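I have written safety rules for three labs now, and the first draft is always too long. The one I inherited from Montecinos ran to 50 pages and had a section on ladder use. We do not own a ladder.

So in July I sat down with Telma Salinas and cut ours to what fits on one sheet taped inside the cabinet door. A few of the survivors:

- **One person owns the stop button.** They say so out loud before the arms get power. "I thought you had it" is how we lost a Hamia wrist joint and most of an afternoon.
- **Bottles get capped before they go on the table.** I wanted to add "and tightly." Telma said grown adults know what capped means. We added "and tightly."
- **New grip settings start at the low end.** Write down what you changed, in the log, with your name. Benjamín Toledo signs his entries "B" – we have two Bs.
- **Cables get looked at before each session.** Looked at, with eyes, from wrist to floor. Walking past them doesn't count.
- **Laptops live on the side table.** The work table is for the work.

The one we argued over was speed. Kavik's manual suggests a limit, the Stutent people want another, and I wanted whichever was lower. We went with lower, and I have been insufferable about it ever since.

I still think a rule should be short enough to shout across a room. The cable one fails that test, so it's getting rewritten next month. The grip one probably should be too, but Telma likes it and she has the only roll of good tape.

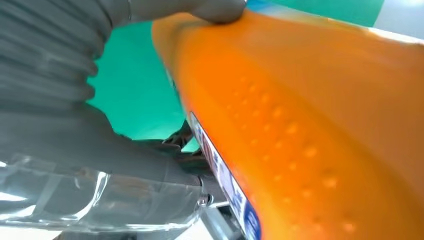
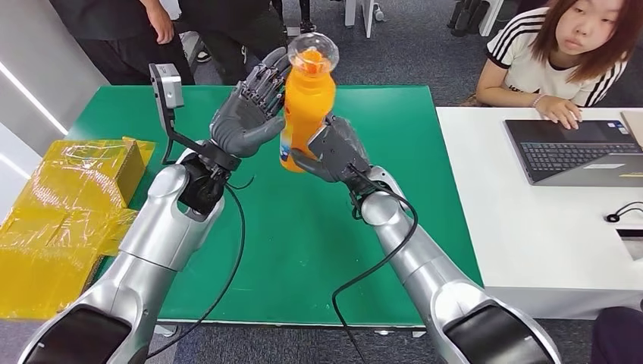

*The orange bottle, up close and then from over the green table.*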